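Home Essays Letters Archive About

October
By Araceli Paredes

Let People Stay at Your House

My friend Minttu came through town last month and booked a hotel. She told me this on the phone as if she were doing me a favor. "I didn't want to put you out," she said, and I stood there in my kitchen feeling a bit like I'd been turned down for a job I hadn't applied for.

I wanted to be put out! I have a spare room (it's small, and the window sticks, and the ironing board lives in there) and I have been known to make pancakes. But she's a considerate person, and somewhere along the line considerate people decided that sleeping at a friend's house is an imposition. You meet for dinner, you split the check, you hug on the sidewalk and then everybody goes off to their own bathroom. It's all very clean. I think we're missing out on something.

When I was a kid, people stayed. My aunt drove over with a cooler on the back seat and slept on the pullout for 5 nights, sometimes more, and my mother complained the whole time and then cried when she left. Cousins were laid out on the floor like firewood. My father's old work buddy would turn up, eat everything, fix the gate and sleep in the den with his socks on. I knew these people. I knew how they took their coffee and which of them snored and what they were like before nine in the morning, which in my aunt's case was not good.

You can't get that from dinner. Dinner is two hours of your best stories. I've had friends I ate dinner with for years and I couldn't have told you one thing about how they lived. Then one of them, Iveta Malý, got snowed in at my place. By the second morning we were sitting at the table in our robes, not talking, passing the jam back and forth, and she started telling me about her divorce without any lead-in at all. I don't think she'd planned to. I don't think it would have come out in a restaurant, with somebody walking up every few minutes to ask if we were still working on that.

I know the arguments on the other side. Apartments are smaller than they used to be. People work from the room that would have been the guest room. Some folks have bad backs, some have allergies, and some really do need to close a door at the end of the day and be alone, and I'm not going to march anyone onto a futon. My brother-in-law is like that and we love him, and he can have his hotel.

But I suspect a lot of it is embarrassment, and mostly on the host's side. We've gotten it into our heads that a guest needs a whole production. Matching towels, a little card with the Wi-Fi password, water in a carafe. I once read a magazine piece that priced out a "simple" guest room makeover at $3000, and that was before the lamp! If that's the bar then of course we let people go to the hotel. I'd go to the hotel too.

The best place I ever stayed was Kvido Rusnák's apartment, when I was young and broke and traveling with one bag. The couch was shorter than I am. The blanket was a sleeping bag unzipped, and the cat walked on my face. He'd cleared off exactly one hook in the bathroom and told me that was my hook. I still think about that hook - I felt like I'd been given a key to the city. We stayed up eating toast until 1:00 in the morning, and I can still tell you most of what we talked about. I've been to perfectly nice hotels since then and couldn't tell you the color of a single carpet.

There's a debt side to it too, and I think that's the part that scares people now. If you sleep at my house, you owe me a little. You might have to have me back. I might come with my loud husband. We'd all like to be free and clear of each other, paid up, and a hotel lets you do that for the price of the room. I'd rather owe people. I'd rather have a few friends walking around owing me a couch.

So I called Minttu back and told her to cancel. She said it was too late for the refund, and I said fine, next time, and I meant it enough to go and move the ironing board.
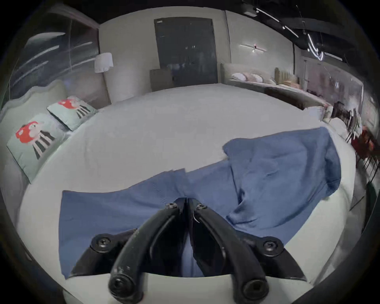
What I'd ask of anyone with a spare corner is to offer it before you've had time to fix it up. Say it out loud, mention the sticky window, and let your friend decide. If what you've got is a large white bed like the one in the picture, wonderful, I'm jealous, and I'll be over with my bag. If it's an air mattress and a pillow off your own bed, I'll be over anyway. Just give me a hook in the bathroom and tell me where you keep the bread.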